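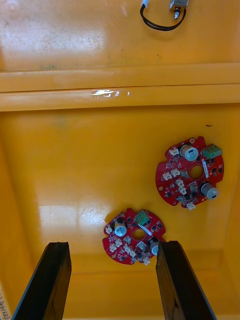 Fig. 4. Wrist view at the start of a bin pick: two boards in the orange bin, fingers open.

4. Your first bin pick

This is the part we most enjoy showing people! Picking parts out of a bin sounds like the dullest chore in the workshop, and people do it without looking up from their tea. For a machine it is still hard work, and the Velby arm now manages it well enough to be left with a whole batch. Folding towels will have to wait for a later edition.

Before you start, load the board profile from the Stedora menu and check that the arm is in Teach mode.

1. Lay the boards flat in the bin, component side up. They can be turned any way round, but they must not overlap.

2. Press Home and wait for the double beep.

3. Open the wrist view. Both fingers should show at the bottom of the screen, with a clear gap between them.

4. Tap the board you want to lift first. Choose one with free floor on both sides.

5. Set grip force to 8 and approach speed to 30. You can raise the speed later, once you trust it.

6. Press Try once. The arm closes, lifts and holds. Press Place to finish, or Return to put the board back.

7. Repeat until you have five good lifts in a row, then switch to Run.

CAUTION: Never let the fingers close on a capacitor or a terminal block. If a finger overlaps a tall part on screen, press Stop and tap a new grip point.

Note: A glossy bin floor throws glare, and glare can hide a board edge. Turn the bench lamp away, or line the bin with matt card.

Note: Loose cables are still beyond it. Keep them off the boards — Thandeka Shabalala on our test bench has tried every setting, and the arm drops most of them.

In our February trial at Ormsby the arm lifted 600 boards and needed a hand with nearly 30. A person would do better, but we were thrilled. If your own results are much worse, go to section 7, Finger wear.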